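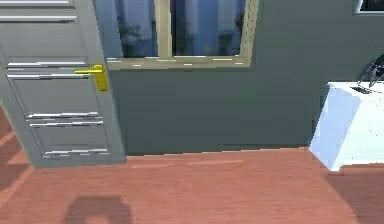 Visit to Fluvdale: how the door cell is kept running

Fluvdale keeps one simulated cell for door opening at its Totthorpe site, and Monday's tour was given over to its upkeep. The cell is a rendered flat with a mobile arm in it. One room has a pale grey panelled door with a yellow lever handle; the hallway has wooden doors, one with a black handle made of two bars.

Kirsten Gagnon went through the set-up. Each door carries a hinge friction value, a latch force and a stop angle, all held in one file. The arm is homed before each batch of 40 runs. If the lever slips through the fingers, the contact settings are checked first — the grip force is left alone until they have been ruled out.

Repairs are mostly small. A hinge axis set 2 mm off its true line had made one door bind at 23 degrees, and the log showed it as a motor fault. The fix was to reset the axis and replay 14 stored runs.

Hallway work takes longer. An open door narrows the way through, so the base path is planned again whenever a stop angle is edited.
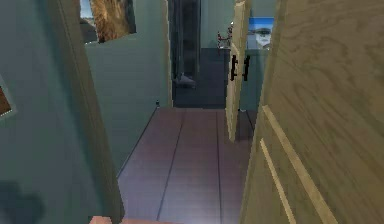 Chibuzor Edet asked whether friction values were ever measured on real hinges. Gagnon said they were, with a spring balance at the lever, and that the file is updated when a hinge is changed.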